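Speaker notes, "Asking for Help at the Right Moment"
Theda Hamann, Tuseo group meeting and visitors' afternoon
2026-04-23

(Slide 1, title. Wait for the people at the back to find chairs.)

Good afternoon, and thank you all for coming, especially those of you who took the early train. I'm going to talk about grasping, and mostly about the second or so before a grasp, when the fingers are close and nothing has been squeezed yet. Gualtiero Fontana did most of the software and Sharada Iyer ran nearly all the tabletop sessions, so if you like what you hear, please go and find them at the coffee break. If you don't, come and find me.

(Slide 2, the old way)

Some of you remember our July talk. Back then we planned the whole grasp from one overhead view and then closed the hand and hoped for the best. It did nicely with boxes. With soft or lumpy things it was a good deal less nice, and Hermine Fuchs stood up and asked why we never looked again once the arm had started moving. I gave her a rather poor answer that day, and this project is my better one.

(Slide 3, what we changed)

The view from the wrist now gets a vote. As the fingers come in, a small network looks at the wrist view and gives a single score for how well the fingers and the object line up. If the score is high, the hand closes. If it's low, the arm backs off a little and tries from another angle. If it's low twice running, the arm stops and a person at the desk nudges it into place. We call the scorer Coster, and I'm afraid the name has stuck.

Mention here that every nudge is saved, so the person's small correction becomes a training sample for the next version. Manuela Zanetti wrote the desk tool for this, and it is lovely to use. (Don't go into the tool, there isn't time. Point to her poster.)

(Slide 4, data)

We started with 500 approaches labeled by hand, went up to 1000, and stopped at 2000. The step to 1000 helped a lot. The second doubling helped less than I'd hoped, and I would like to be open about that, as it cost Sharada a good part of her spring. What helped more was choosing the awkward approaches to label, the ones where Coster was sitting on the fence.

(Slide 5, the table. Let people look for a moment before talking.)

Three wrist views from the tabletop work

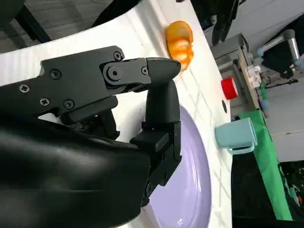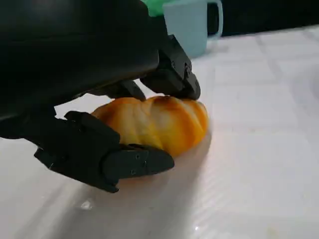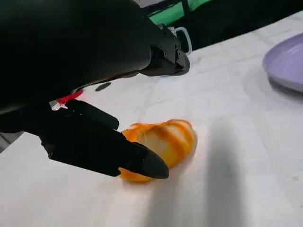
Twisted, lobed shapes are where the old planner gave us the most grief. From overhead it picks a closing line along the longest side, and on a shape with ridges a fingertip can settle in a groove or slide off the top of one, and the planner has no way of telling the two apart. Coster does look at the ridges, as far as we can make out from the checks Gualtiero ran. He grayed out parts of the view and watched the score move, and it moved most when he covered the patch right beside the fingertips. I found that very reassuring, and I hope you do too.

(Slide 6, result)

On the held-out set, the person at the desk was called 58 times. Please say clearly that this counts calls and says nothing on its own about failed grasps, because last time I was asked about it for ten minutes. The full breakdown is in the handout, second page.

(Slide 7, what still goes wrong)

Glare is the big one. A bright tabletop can wash out an edge and then the score wobbles from one moment to the next. We tried averaging over a few views, which calms it down but makes the arm slow to react. The other trouble is the fingers hiding the object just when we most want to see it. Sheehan, our second rig, will have a side view as well, and Sharada has offered to start on it once the mount is ready.

(Slide 8, thanks)

Thank the Zaretti workshop for the fingertip repairs. Leave the handout address up during questions. If Hermine asks about touch sensing, the answer is yes, we want it, and would she please come and help.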